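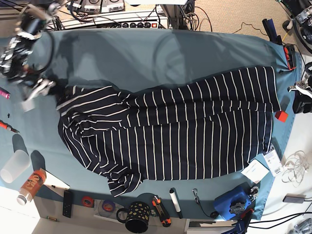 Fig. 1. Folding cell, both arms over the cloth, striped garment spread for a run.

Session 5: Looking after the folding cell

Welcome back. By now you've all had a go at driving the Purholm cell, so it's time to talk about the dull but rather lovely business of keeping it well (I do enjoy this part, and I hope you will too). Have the Bundska maintenance sheet beside you as you read.

Start with the cloth. It should be one plain colour that differs from whatever you are folding, and it needs to lie flat right up to the clamps. In Fig. 1 there's an orange and red tipped clamp gripping the teal cloth at the far right corner. Tug gently near each clamp before you begin, and if the cloth creeps, undo it, smooth it and grip it again.

Next, the fingertips. Power the arms down at the red switch on the strip, wait for the lights on the controllers to go out, and wipe each tip with a lint-free pad. Look for threads caught at the base of the finger, because a single thread can hold a sleeve just long enough to spoil a release! Replace the tips after 18 hours of running and write the change in the Polby log. Our left gripper has closed 1,534 times on its present motor, and we'd like to keep that count honest, so please don't skip the entry.

Then the cables. Move each arm slowly by hand through its full reach and watch the loops, especially near the stand post. A loop should swing freely and never pull tight. If one does, loosen the nearest tie and give it more slack before you power up again.

Last of all, the table. Tape, markers, knives, cups and spare parts do gather along the edges while people are working, and you'll see plenty of them in the figure. Move anything within reach of the arms into the Somboon tray before a timed run.

For next time: read sheet 9 on re-zeroing the wrist joint, and bring your own copy of the log page.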